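Tolerances should be printed on the plan

Residential floor plans give dimensions to a precision the building does not have. A drawing that states a closet opening of 50 inches implies that a 50-inch shelf unit will fit. In most finished houses it will not, at least at one of the three heights where it matters. Drywall compound builds up at corners and framing lumber bows. The drawing records the intent of the designer and is then used by the buyer as a measurement.

Machine shops settled this long ago by stating a nominal value and an allowable deviation. Housing has kept the nominal value and dropped the rest.

Zawadi Nyanda, who checked 187 room corners for the Kariuki housing survey, found that only 9 measured 90 degrees within the limit of her instrument. The builders had met their contracts in every case, as the contracts stated no angular limit at all. I consider that the real defect. A wall that is out of square is a minor problem if the deviation is known before the cabinets are ordered.

The usual objection is cost. Praltska and Dendel both argue that stated tolerances would invite claims from buyers. They would invite some. They would also reduce the number of filler strips, recut countertops and return visits, which are paid for now under other headings.

Viewing software makes the matter worse. A rendered room has flat walls and clean corners by default, and the buyer has no means of telling which surfaces were surveyed and which were assumed. Jundetti at least prints the source of each dimension in its plan files. A deviation column beside it would take one more field.

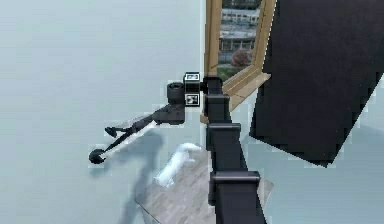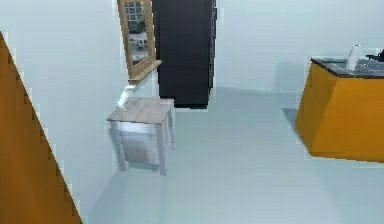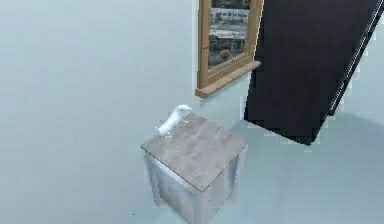
Computer-rendered views. No dimensions are marked on them.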